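Cestar Twin-Arm Packing Bench
Equipment and planning page for small packing rooms

The Cestar bench is supplied to garment and soft goods businesses that fold, box and send out mixed orders. It consists of two arms on a shared front rail, a marbled grey work surface and an enclosure with pale walls on the back and both sides. Kesivach sells, installs and services the bench, and this page sets out what a buyer should settle before asking for a quotation.

What is included in the base price

The base price covers the bench, both arms with grippers, the rail, the enclosure and two days of operator training at the buyer's premises. Freight is quoted separately, as is any electrical work needed on site. Spare gripper fingers are sold in sets and should be entered in the budget as a consumable.

Carton handling is the task most buyers ask to have costed first. Cartons are presented one at a time near the middle of the surface, within reach of both grippers, and goods can be kept towards the back left.

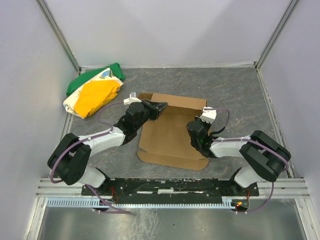 Warrick Paewai wrote after reading the draft of this page that the carton itself ought to be a line in the budget. His packing room had bought its cartons on price for years, and the change to a board with cleaner creases added more to the first year's costs than the service plan did. He asked that buyers be told to send samples of their own cartons before signing anything.

Kesivach accepts that advice. Up to 22 sample cartons may be sent to the Uibo demonstration room at no charge, and a written report on them is returned with the quotation. Please send cartons flat, in the condition in which your supplier delivers them, and mark each size clearly. Plain board and printed board may be sent together.

Floor space and services

Allow 200 centimetres of clear floor along the front of the bench. Staff need this room to open the lower panels and to clean the toothed strip below the rail, where lint from fabric collects. The bench must stand on a level floor. It should not share a power circuit with heat sealers or steam equipment.

Cable runs along the arms should be checked each Tuesday, or on another set day, and the result entered in the service book. Buyers who lease their premises are advised to get the landlord's consent before the site visit.

Planning the work around the bench

The bench should be costed against a defined task. A buyer who wishes to handle several kinds of goods should list them in order of volume and plan for the first two only. Further tasks may be added under the service plan, each at a fixed fee of 13 hours of technician time.

Carton work and fabric work can be planned for the same surface, provided that a place is set aside for each and the arms have room to move between them.
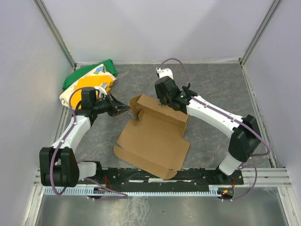

Service plan and ordering

The annual service plan includes two visits, software updates and telephone support during business hours. Orders placed before the end of April are held at the current price. A deposit is payable on signing, and the balance falls due once the bench has passed its acceptance run of 300 cartons on the buyer's site.

Enquiries about quotations and leasing should be addressed to Rungnapa Thongsuk. Site visits are booked through Ruxandra Bălan.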